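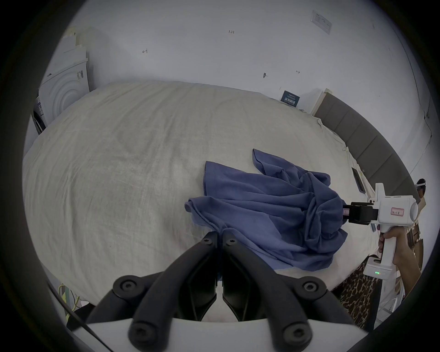 The Bus to Plutville

My grandmother left me her house in Indevdale, along with a chest freezer full of rhubarb and a letter saying I was not to sell the piano under any circumstances to anybody from Plutville.

I should explain about Plutville. It lies across the river from Indevdale, close enough that on a still evening you can hear their church bell answering ours, always a little late, and for as long as I can remember the two towns have not gotten along. There was a business with a ferry, before my mother was born, and then another with a brass band. My grandmother would cross the bridge for a funeral and for the dentist, and she kept her gloves on for both.

The piano was a Løken, an upright, black once and by then a sort of tired brown along the edges where four children and then nine grandchildren had leaned on it. It had been in the front room so long that the floor dipped under it. None of us could play. My grandmother could, but she only did it when she thought the house was empty, and if you came in by the back door and stood very quietly by the stove you might get half a waltz before she heard the boards creak and shut the lid.

I moved in that July, meaning to stay two weeks and sort through things, and of course I did no such thing. I ate rhubarb. I read her old magazines on the porch with my feet up on the rail. I opened drawers and found buttons, and string, and a tin with 367 penciled on the lid and nothing inside it but a key, and I would carry the key around the house for an afternoon trying it in every lock, and then put it back in the tin and have my supper.

In the third week a woman knocked at the door. She was somewhere past eighty, in a good blue coat that must have been terribly warm for the weather, and she had come on the bus.

"I've come about the Løken," she said.

I told her it wasn't for sale. I hadn't advertised it, and I said that too, maybe more sharply than I meant to, and then I saw that she was swaying a little on the step and I brought her in and gave her a glass of water and the comfortable chair.

"I'll give you 1,000 for it," she said, once she'd gotten her breath.

"It isn't worth 300," I said. "Half the low notes don't sound. And I'm sorry to ask, but are you from Plutville?"

She looked at me over the glass. "All my life," she said. "2,000, then."

So I got the letter. It seemed the only decent thing to do. I handed it over and she read it with her face very close to the paper, and when she reached the part about the piano she began to laugh, and she laughed until she had to put the water down on the windowsill.

"Oh, she was stubborn," she said. "She was so stubborn. Did she ever tell you where she got it?"

She never had, and I had never wondered. When you are small the big furniture in a house seems to have grown there, like the trees.

"We bought it together," the woman said. "The two of us, when we were nineteen. We worked a whole winter at Sultance, in the cannery, and we bought it between us, and it was to be six months in her town and six months in mine. She had it first. Then there was that stupid trouble about the ferry, and her father wouldn't let it over the bridge."

"And after that?"

"After that we were both too proud to bring it up." She folded the letter along its old creases. "She wrote me every Christmas. Four pages, sometimes five. Never one word about the piano. So I never said a word either."

I made coffee, and I thawed some rhubarb and stewed it, because I had nothing else in the house to offer a guest. We ate it out of the good bowls. It got to be four o'clock, and then five, and the light came in low across the carpet the way it does in that room, and she asked me whether I would mind very much if she tried it.

She took off her coat, finally, and laid it over the arm of the chair. She played standing up for the first few bars, as if she didn't mean to stay, and then she felt behind her for the stool and sat. It was the waltz. I knew the first half of it as well as I knew my own name, and I had never once heard the rest.

The letter only said I couldn't sell it. I read it over twice that night to be certain, and in the morning I telephoned a man with a truck and asked him what he would charge to go over the bridge and, six months later, to come back.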